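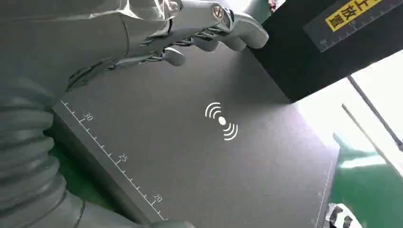

Bench notebook, packing line, Thursday, 8.40

Carrying on from the dimensioning checks. The aim for today is to settle the placement rule for small parcels on the black platform and to get the bench layout into a state where it can be copied to the second bench at Flarkau. Pladell want the layout note before the next delivery of crates, so the belt tests are put back until that is done.

Reference objects: one steel gauge block, 200 mm long, and one cardboard carton, 500 g with the filler in. Both wiped and left on the shelf overnight. Carton edges are getting soft at one corner. Replace it before it starts to affect the readings.

Placement. The printed scale on the edge of the platform is good enough for setting down by eye, and I have stopped using the separate steel rule. The numbers run 20, 25, 30 along the stretch I use most. Reading them from the operator's side means reading them sideways, which is slow at first and then not. Rule adopted: long side of the parcel parallel to the scale, near corner on a long tick, nothing overhanging. Parcels with a loose flap get taped first.

Eight placements of the gauge block, lifted and set down again each time. Length reading stable to within 2 mm, the worst being the one where I let it sit skew to see what would happen. Skew matters more than position. Moving the block towards the middle made no difference I could separate from the noise.

Carton, same procedure. Height reading jumps when the soft corner faces the tower. Turned it round and the jump went away. Noted on the carton in pencil.

10.15

Glare. The windows go down to the floor on that side and the morning light comes in low. The platform itself is matt and does not give trouble, but anything shiny laid on it does. Film-wrapped parcels read short on two occasions out of 8, both before ten. Repeated later with the blind half down and had no short readings, although that was a small run and I would not put it in the report yet. To be repeated on a bright day with the blind up, at hourly intervals.

Also to be decided: whether film-wrapped goods should go through a separate step. Worku asked for a single procedure for everything. I would prefer one procedure with an extra line about film, and will write it that way unless someone objects. 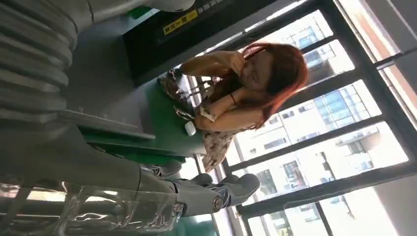 Window side of the green bench, with the dark cabinet top and its yellow warning label.

The warning label on the cabinet reads sideways from where I was standing. Check which way up it is meant to go before the layout note is drawn, and mark its position on the drawing either way.

Seating. The far end of the bench is usable as a sitting position for somebody watching the readings or writing them down, and it stays out of the way of the parcels. It needs a proper chair height in the note. The last draft said "stool or similar", and Flarkau came back with a query. Measure seat to bench top and write the figure down.

11.30

Jirness crates. First batch has been through the wash. They stack cleanly and come apart without sticking. One has a burr on the rim, put aside. The remaining question is where the crate in use should stand relative to the platform, since reaching across the platform drags sleeves over it and shifts whatever is already there. 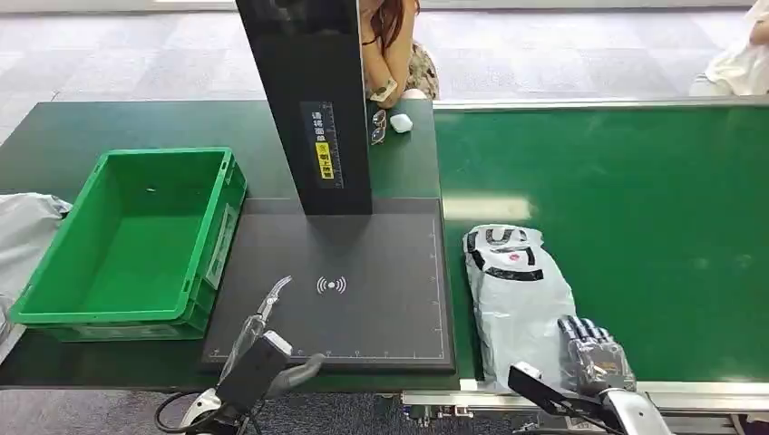 Crate position is now fixed for the right-handed layout, and the left-handed one can be a mirror of it. I tried it end-on to the operator first and did not like it, as the far end is a long reach and small items collect there. Lengthwise is better. The green crate goes directly left of the platform with its long side to the front, and the white label on the end panel then faces the platform. The belt runs parallel to the bench on the right, so the movement is crate, platform, belt, all in one direction. Keep the white symbol on the platform uncovered when the bench is idle. Glasses and the little white case were on the bench top beside the tower. That corner wants a shallow tray for personal things, outside the working area, and I have added one to the parts list.

Crate inside should be wiped at each change of goods. There was a pale speck on the floor of this one.

Outstanding:
Chair height.
Hourly glare run, blind up.
New carton, same weight with filler.
Tray, shallow, non-slip base.
Ask Jirness whether the end labels can be had on both ends, otherwise the mirrored layout has the label facing away from the platform.
Layout drawing to Pladell, copy to Flarkau.

16.05

Drawing started, crate and platform outlines in, belt still to be added. Gauge block back in its box. Carton left out on the shelf for tomorrow.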